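**What should I price before committing to a ceiling-mounted arm?**

I've been told to write a budget for a pick-and-sort cell for our teaching lab. So far the plan is one arm hung from above, a parallel gripper, a breadboard table and a crate for things to land in. The arm quote from Golberg is fine. Everything else is me typing numbers into a spreadsheet with great confidence.

The layout in simulation, where everything is free:

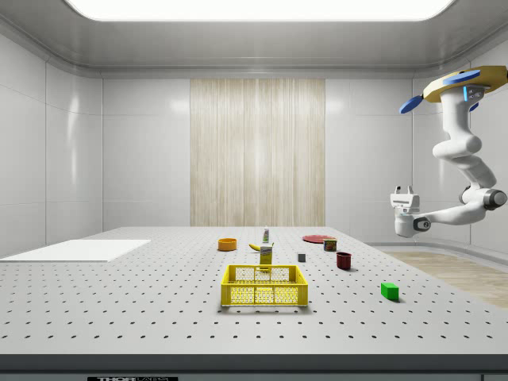

*Proposed cell, simulated. Crate at the front, test items behind it.*

I have $817 left for the gripper spares, test objects and "misc." Is that sane? – Kyung-hwa Ki

**Answer 1 (accepted)**

Your misc is going to eat you. My list from last August:

- spare fingertips: $200
- cable management for an overhead arm: $100
- mounting hardware and a second set of hands to hang it: nearly $400

The bowl, plate, mug and so on are pocket change. Buy two of each anyway, as mugs have a short career in this field.

Also get the ceiling load checked before you order. Your render has a lovely ceiling – renders always do. Ask Golberg if the mounting plate is in the quote. Mine wasn't.

**Answer 2**

Just get a Navar, they're cheaper.

> Cheaper than what? I already have the quote. – K.K.

**Answer 3**

Agree with the first one, except I'd put the arm on a Gosteck floor stand. You lose some table and skip the ceiling conversation with facilities, which in my building took longer than the thesis.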